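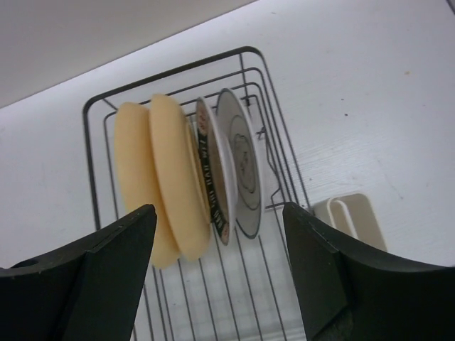
Where do you go to see rails and crakes in February? The reed edge at Lurnemgate, an hour before dark, when the water is down and there's mud showing.

3 replies · 319 views

mudlark_jo
I had two Virginia rails out there last week, plus a sora that walked right past my boots!

pichon_marsh
Dusk never works for me. I go at 6 am and stand by the culvert - way more calling then, and fewer dogs.

mudlark_jo
Calling, sure, but I want to see them. Mornings I only ever get grunting in the cattails.

teal4two
Try the Wekura side instead. The path is awful (wear tall boots) but I've had 4 soras in one evening. And please go easy on the playback, some of us heard it clear across the pond.

Share · 2 likes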